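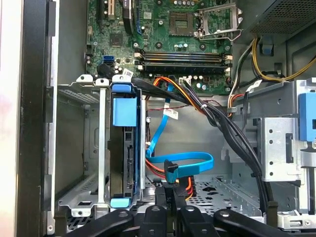

One early customer asked us why a planner should need a week of tuning before it could reach past a cable, and Ulldale has been working on that ever since.

We write control and planning software for robot arms that service computers. Our main product, **Flundar**, plans motion in tight cases full of wires and brackets. **Gounder** is the perception side: it finds sockets, connectors and drive bays from a wrist camera.

We are a team of 10, based in Rorkstead. Each release runs against 221 recorded test cases, then up to 1,000 simulated ones. New builds go out in March and September.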